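Elmont Stain-Resist Round Tablecloth, 65 in.
Reviewed for the shop by Morag Dalgleish

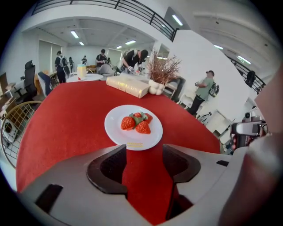 Does the stain-resist finish survive the washing machine?
For a while. The maker, Mirneda, claims 126 washes. We haven't run it that many times and we doubt many homes will, so treat the number as a claim. After some 65 washes in our back room, water still beaded in the middle but soaked in along the fold lines.

The Elmont is a polyester and cotton blend with a plain hem. "Wrinkle-free" is on the label. It isn't. Pull it from the dryer while still a little damp and the creases are mild – leave it overnight in the basket and you will be ironing.

Spills: coffee and juice wiped off with a cloth. Olive oil left a faint ring that took 2 washes to shift. Red wine we'd call a draw. Candle wax isn't covered by the warranty, whatever the hang tag seems to suggest.

Fit: made for round tables seating four. Measure first. The drop is shorter than on the old Hägglund cloth, and several buyers have sent theirs back over it.

Care: warm wash, low dry, no fabric softener (it kills the finish faster than anything else we tried).

Warranty: 2 years from Mirneda, seams and color only. Keep the receipt, they do ask.

Price last changed in January. Sale items can be exchanged but not refunded.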